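Section 4: Planning and budgeting a two-arm tabletop cell

4.1 Scope

Use this section before issuing a purchase order for the Kukow bench cell. It covers floor and bench allowances, the order in which quotes should be requested, and the items most often left off the first budget. Installation is covered in Section 5. Pricing is not listed in this manual; contact Dresska or an authorized reseller for a current price sheet in Canadian dollars.

4.2 Before you request a quote

1. Write down the tasks the cell will perform in its first year. One line per task is sufficient. Include the heaviest and the widest object in each.

2. Mark each task as one-arm or two-arm. If no task needs both arms, request the single-arm configuration and skip to 4.4.

3. Measure the bench. The two-arm layout requires a clear depth of 476 mm between the front edge and the wall. Measure at the narrowest point, including any baseboard heater or conduit.

4. Record the colour and finish of the wall behind the bench. Wrist cameras pick up the wall in many poses, and scuffs in the paint will appear in the recorded picture. If the task relies on vision, budget for repainting in a flat, neutral colour.

5. Confirm that the electrical panel can supply a dedicated 15 A circuit. Have the circuit quoted separately by a licensed electrician.

NOTE: Do not share this circuit with a compressor, kettle or space heater.

4.3 Arms, grippers and cameras

6. Select the gripper. Parallel grippers are the default for the Kukow cell and handle most bowls, cups, holders and sticks. Fingertips are ordered separately. Order one spare set per arm.

7. Select the cameras. Allow one overhead or head-height view and one wrist view per arm. The wrist view is quoted under the Vudeo option code and includes its cable and bracket.

8. Allow cable slack. Each arm must reach its full working range without tension on the cable. Extension cables have a lead time of their own and should be on the first order.

CAUTION: A cable lying on the work surface can be caught by a gripper. Budget for clips or a sleeve at each arm.

4.4 Consumables and test objects

9. Add a line for table coverings. Matte black cloth reduces glare from overhead lighting. Buy two pieces so one can be laundered. Cloth wrinkles and shifts under repeated contact, so include clamps or hook-and-loop strip.

10. Add a line for test objects. Household items are acceptable for acceptance trials. Keep them with the cell and do not return them to the lunchroom. A light-coloured object and a dark one should both be included; dark objects on dark cloth are the harder case for most vision software.

11. Set aside $200 for breakage and replacement of test objects.

4.5 Reviewing the layout

12. Set out the objects at the proposed spacing and check both the wide view and the wrist view before approving the layout. Reference views:

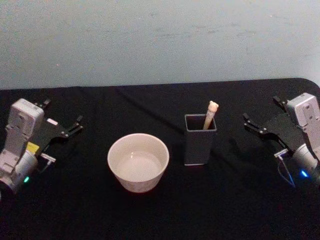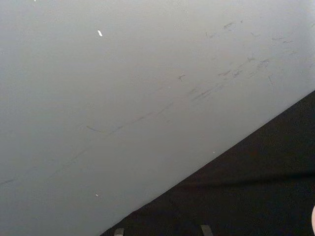

13. Record the approved positions on the layout sheet (form 495) and attach it to the purchase request. Dresska will not confirm a reach guarantee without this form.

14. If the layout is changed after approval, submit a revised form. Changes to bench depth or arm spacing may alter the quoted mounting hardware.

4.6 Recurring costs

15. Enter the following under operating costs, not capital: software renewal, replacement fingertips, table coverings, and the annual service visit. Service in Canada is provided through Gidey and is booked each May for the following year. Late bookings are accepted subject to technician availability.

16. Include operator training in the first-year total. Training is quoted per person and does not include travel.

Questions about site requirements should be directed to Ifor Gwilliam, Applications Planning, with the completed layout sheet attached.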